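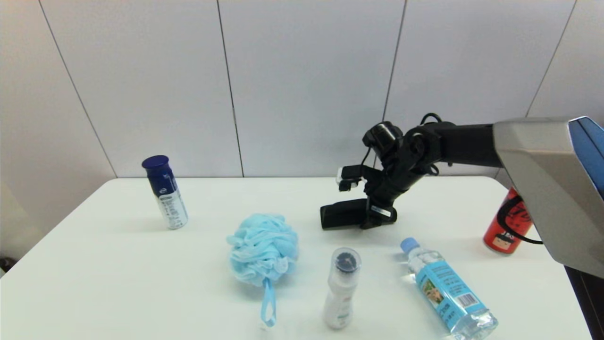

What goes in the gym bag and what stays home?

Forum: Bags and Packing
15 replies, 2,085 views

karnex_rider
Trying to get my shower stuff down to one pouch. Right now it's a spray can, a blue mesh pouf, a small white bottle with a clear cap and a bottle of water. The pouch is the small Prokar one and it won't zip with all of that in it. What would you drop?

tallpine
The pouf. It takes up more room than anything else and you can wash fine without it. Use a thin washcloth.

mopbucket
Disagree with tallpine. A pouf squashes down to nothing. Hang it outside the bag by the loop and you get the space back. I'd drop the spray can and get a stick.

tallpine
Hanging it outside means it rubs on every locker and bus seat. No thanks.

karnex_rider
I've been carrying a can for years and don't want to switch. The water could go in the side pocket, but it leans out when the pouch is full. 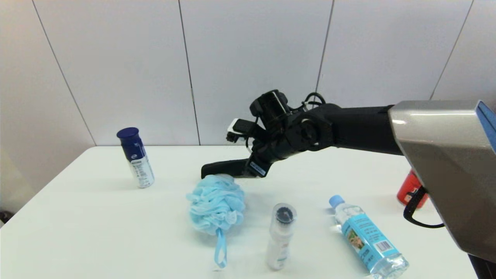 Can a spray can ride in the same pouch as the water bottle?
Keep them apart if you can, with the can standing up and its cap pushed on tight. A leaky bottle will soak everything else in there.

mopbucket
What he said about the cap. I lost one in my Rusnák duffel and the whole bag smelled for a month.

southlot
You're all skipping glasses. If you wear them you need a hard case, and that eats as much room as the can. Mine goes in first, flat against the back, and the rest fits in front of it.

karnex_rider
Good point, I do wear them. I'll add the case and see how bad it gets.

tallpine
Soft sleeve. Half the size.

southlot
Soft sleeve next to a full water bottle is how I bent my last pair. Hard case or leave them in the car.

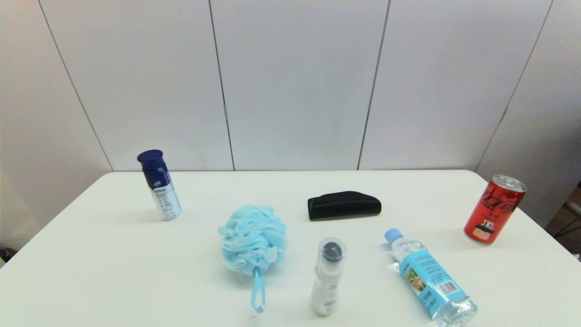 Balitz, November

karnex_rider again. I've put the black glasses case in with the rest and gave up on the small pouch. Everything is in the 2 liter Prokar now — water on its side at the bottom, case on top of it, pouf stuffed in the gap. The white bottle goes upright in the corner. It zips, barely.

mopbucket
So the can stayed?

karnex_rider
The can stayed. It's in the side pocket.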